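Flalari project, progress report to Halvorsen
Period ending November

Hi all,

Second report of the grant, and a happier one than the last! I'll start with the software because that's where most of your money has gone.

The big job this period was perception. You'll remember that Vurkuneo, our segmentation module, was hopeless with pale objects on pale tables. It would find the shadow, decide the shadow was the object, and send the planner off to grasp a patch of bench. We've now retrained it on 2086 hand-labelled views, 700 of them white or light grey things on a white surface, and it's a different animal. I-hsuan Tang did the labelling tool as well as most of the labelling (she has asked me to put in writing that she'd like a different colour of object next time, please).

The other change is that the mask and the shadow are now two separate outputs. The planner gets both, so it can use the shadow as a rough check on which way the object is leaning, and ignore it for everything else.
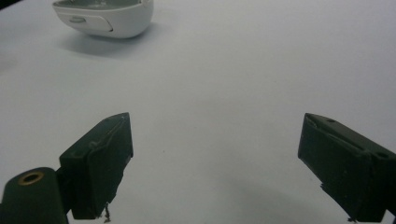 White casing on the white table, gripper open, with the shadow falling down and to the right.

Views like this are the ones that used to sink us. There's very little contrast along the edge of the casing, and part of it is out of view, so the old model had almost nothing to hang on to. The new one also has to cope with the fingers taking up a good chunk of the view. We mask those out before anything else runs, using a template for the open and closed positions and blending in between. It's a bit crude and I'd like to replace it, but it's fast and it hasn't broken yet.

Control is less exciting. The approach controller now slows down when the mask is uncertain, where before it carried on at full speed and hoped. I-hsuan found a nasty timing bug in there too: depth readings were arriving four cycles late whenever logging was switched on. I'd spent ages blaming the calibration. Sorry, calibration.

Still to do:

Partly visible objects. Vurkuneo handles them, but the grasp planner still wants a whole outline and sulks if it doesn't get one.

The replay tool. It works on my machine and on I-hsuan's, and we have 17 open tickets saying it doesn't work at Kerkine.

Documentation. Yes, I know.

On money, we're under on compute and a little over on labelling hours. I'd like to move the difference across if you're happy with that, so could you let me know before we book the next training run?

Cheers from both of us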